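Datasets > Household > Zullell Drawer Set

# Zullell Drawer Set

Recordings of a robot arm at a cluttered kitchen counter with a wooden drawer. Compiled by Umut Gökçe.
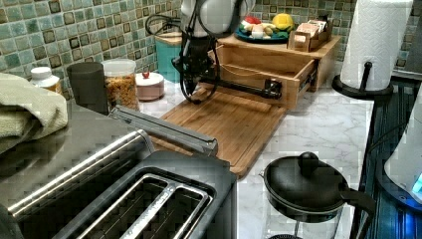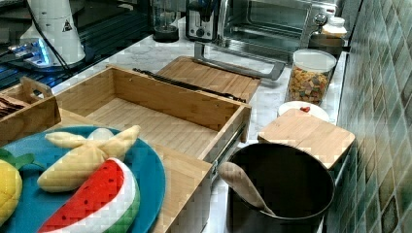

Can it do chores yet? I doubt it. The set holds 167 episodes, each cut at 30 seconds, and a person steered every one. A policy trained on them will copy a drawer pull. Ask it to tidy up after tea and you will be disappointed.

## Known gaps

- 9 episodes have no gripper log
- one kitchen only
- toy food weighs next to nothing, so don't read grip force into it

Please don't cite this as proof of "home readiness". Bug reports are welcome.

Contact | © Zullell | Back to top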